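Segmentation latency, again

6 March 2020

The segmenter still loses transparent parts. Opaque objects come back clean at 4 ms per crop. Tinted plastic comes back as confetti, and the grasp planner downstream picks whichever fragment scored highest.

I spent the week moving the Nalard pipeline off per-frame masks and onto a short temporal window. Czesław Malinowski suggested it back when we were still on Grornon, and I ignored him for too long. Dividers inside a translucent box are the bad case: two or three sheets line up, the gray gets darker, and the network calls the overlap an object.

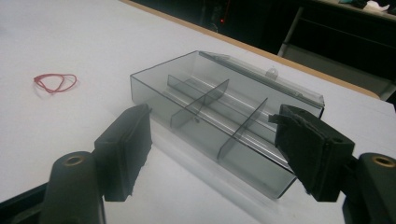 The overlap moves when the viewpoint moves, and a real edge stays put in the table frame. So I warp the last few masks into that frame, vote, and drop whatever drifts. On 325 held-out clips the false fragments went from 600 to 170. Memory use went up -- more than I'd like -- and the buffer has to be flushed on every regrasp or it votes with stale poses.

Daiane Pacheco is reviewing the branch. Still open: the vote threshold is a constant in the config file, and it should depend on camera speed.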